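Kundbridge gripper trials

The Kundbridge gripper trials are a long-running series of bench comparisons in which parallel robot grippers are tried out on small everyday objects. They were started in Rilasstead by Matěj Brabec and his brother Dalibor, who had grown tired of choosing fingers by catalog and wanted to see for themselves how each pair behaved on a flat table.

Two grippers form the heart of the series, the Vernier and the Tamayo, and each is given 200 attempts per object. The wrist camera stays on throughout, and its pictures are kept with the scores -- a habit that later readers of the records have been very thankful for.
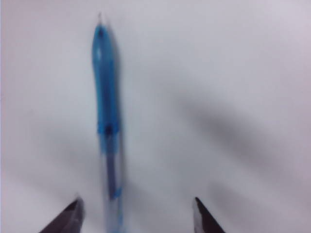
Thin, round things have always been the favorites, being a good deal harder to pick up than they look. A finger that comes down a touch too high will close over the top of them, and one that comes down too low scrapes the table. Dalibor Brabec's scoring sheet allows 30 seconds for an attempt, and a lift counts only if the object is still held after 20 more.

The rules were last revised in April, when slower closing speeds were added.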